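Gripper Comparison Working Group
Minutes of meeting held 15 April 2018

Present: Ilari Kemppainen (chair), Si-eun Min (minutes), two from the Wovell controls team
Apologies: Urkden

1. Previous minutes
Accepted with one correction. Under item 4, "payload" should read "grip force".

2. Status of the comparison
Si-eun reported on the two-finger grippers under trial, referred to in the test plan as Ham and Plamum. Both have now been modelled on the same arm with the same controller settings. The cabinet approach task was run 62 times in simulation for each gripper. Ham lost the target edge in 13 runs and Plamum in 3. Ilari asked whether the start poses were identical. Si-eun confirmed that they were, and that the random seed is recorded in the run sheet.

The Wovell team noted that the Ham model still uses the older finger geometry. The meeting agreed that the Ham result should be treated as provisional until the model is updated.

3. Wrist camera view
Discussion of the wrist camera took up most of the meeting. The present mounting puts the gripper along the bottom of the view. Ilari's concern was that in dim lighting the black fingers and the dark brown faces behind them are close in tone, and the edge finder has little to work with apart from the bevel. 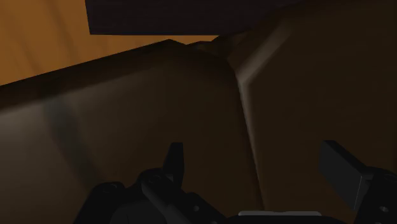
Simulated wrist view, fingers open, with the bevelled edge visible through the gap.

Si-eun observed that the bevel is the only well-lit line in the lower part of the view, and that the lower end of it passes behind the gripper. Wovell proposed tilting the camera up by 13 degrees, which would leave less of the gripper body in view. Ilari preferred to try a brighter light setting first – changing the mount would mean repeating the camera calibration for both grippers.

Agreed: lighting to be varied first, mount angle left as is. The tilt will be considered again once those results are in.

4. Controller
The Wovell team described a small overshoot when the fingers close at full speed. It appears with both grippers and is put down to the filter on the position signal. A revised filter is ready but has not been merged. Ilari asked that it be held back until the lighting runs are finished, so that only one thing changes at a time. Agreed.

5. Bench trials
Urkden sent a note by email asking when bench trials could start. No date was set. Ilari will reply that the bench arm is available from the end of April, subject to item 2.

6. Actions
Si-eun Min: update Ham finger geometry and rerun the full set.
Si-eun Min: repeat the approach task for both grippers at the brighter light setting.
Wovell: circulate the filter change for review, not to be merged.
Ilari Kemppainen: reply to Urkden on bench dates.

7. Other business
The run sheet has two columns labelled "offset". Si-eun will rename the second to "camera offset" – existing entries stay where they are.

Meeting closed. Next meeting to be called by the chair when the rerun is complete.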